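Visita à fábrica de louça sanitária Wuisan, no dia de portas abertas
Por Syahrul Sumampouw 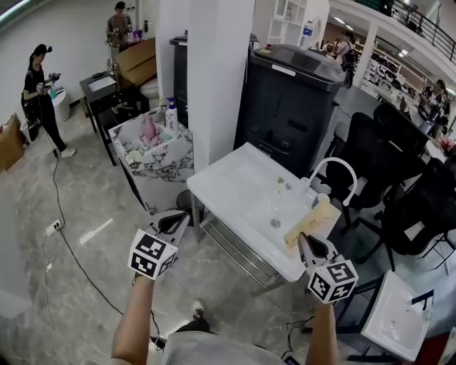 Cheguei à fábrica pouco antes das nove, no autocarro que a empresa pôs à disposição dos visitantes a partir da estação. Eu moro em Portugal há 7 anos e escrevo ainda com o dicionário ao lado, por isso peço desculpa se algum termo técnico não for o mais correto. Tomei as notas durante a visita e confirmei depois as palavras de que duvidava com um colega.

O dia de portas abertas realizou-se no sábado, 20 de dezembro de 2025. A inscrição tinha sido feita em setembro, e eu já quase me esquecera dela quando recebi a confirmação por correio eletrónico. Éramos divididos em grupos pequenos. O meu tinha vários estudantes de cerâmica, um casal que está a remodelar a casa e um senhor reformado que trabalhou na secção dos fornos e que corrigia a guia de vez em quando, com muita delicadeza.

A primeira paragem foi no armazém das matérias-primas. A argila, o caulino, o feldspato e o quartzo chegam em separado e são misturados com água até formarem a barbotina, uma pasta líquida que a guia comparou a natas espessas. Deixaram-nos mexer num balde. É mais pesada do que parece e fica agarrada aos dedos; passei o resto da manhã com uma mancha cinzenta na manga do casaco.

Depois entrámos na sala de enchimento. A barbotina é vertida em moldes de gesso, o gesso absorve a água, e junto às paredes do molde vai-se formando a peça. Perguntei quanto tempo se deve esperar. A resposta foi que depende da espessura e da humidade do ar, e que no inverno aquecem a sala para que o trabalho não se atrase. Um molde de gesso não dura para sempre: ao fim de certo número de enchimentos perde a capacidade de absorver e tem de ser substituído. Vi uma pilha enorme de moldes velhos no pátio, à chuva.

A parte de que mais gostei foi o acabamento em cru. As operárias passam uma esponja húmida pelas arestas e abrem os furos da torneira e da válvula com um tubo de metal afiado. A peça nesta altura parte-se com um toque mal dado. Uma delas contou-me que aprendeu com a mãe, na mesma bancada, e que reconhece pelo som se há uma fenda escondida. Bateu duas vezes com o nó do dedo em duas bacias diferentes. Eu não ouvi diferença nenhuma, mas o senhor reformado disse logo qual era a má, e tinha razão.

A vidragem é feita numa cabina fechada, que vimos através de um vidro. O forno é um túnel com cerca de 700 metros de percurso se contarmos também a linha de transporte e o arrefecimento, segundo a explicação da guia. As peças viajam em vagonetas e encolhem durante a cozedura, de modo que o molde é sempre maior do que o lavatório que se compra na loja. Eu nunca tinha pensado nisto. O casal também não, e ficaram os dois a discutir as medidas do móvel que já tinham encomendado.

À saída do forno há a escolha. Cada peça é observada com luz forte, e as que têm defeito pequeno podem ser retocadas e voltar a cozer. As outras são partidas. Os cacos vão para uma empresa chamada Dulleck, que os mói para bases de pavimento.

O almoço foi no refeitório: sopa de grão, bacalhau com broa e uma laranja. Comi muito bem. Na mesa ao lado, um técnico explicava a dois estudantes a diferença entre o grés fino e a porcelana vitrificada, e eu aproximei a cadeira para ouvir. Ele insistiu que a limpeza deve ser feita só com pano macio e detergente neutro, porque os pós abrasivos riscam o vidrado e a sujidade começa então a fixar-se nos riscos.

De tarde visitámos a exposição de produtos. A linha nova chama-se Fivow e tem lavatórios de linhas baixas, de que não gostei muito. Preferi a antiga Plurkudar, com o rebordo arredondado, que já só se fabrica por encomenda. Pedi o catálogo das duas e deram-mo num saco de pano.

Algumas informações práticas para quem quiser ir. A visita é gratuita, mas exige inscrição. Levem sapatos fechados, sem os quais não se pode entrar na zona dos fornos, e roupa que se possa sujar. Dentro das oficinas faz bastante calor, mesmo em dezembro, e há um bengaleiro à entrada. O autocarro de regresso sai do portão principal às cinco e não espera pelos atrasados; dois estudantes do meu grupo tiveram de chamar um táxi.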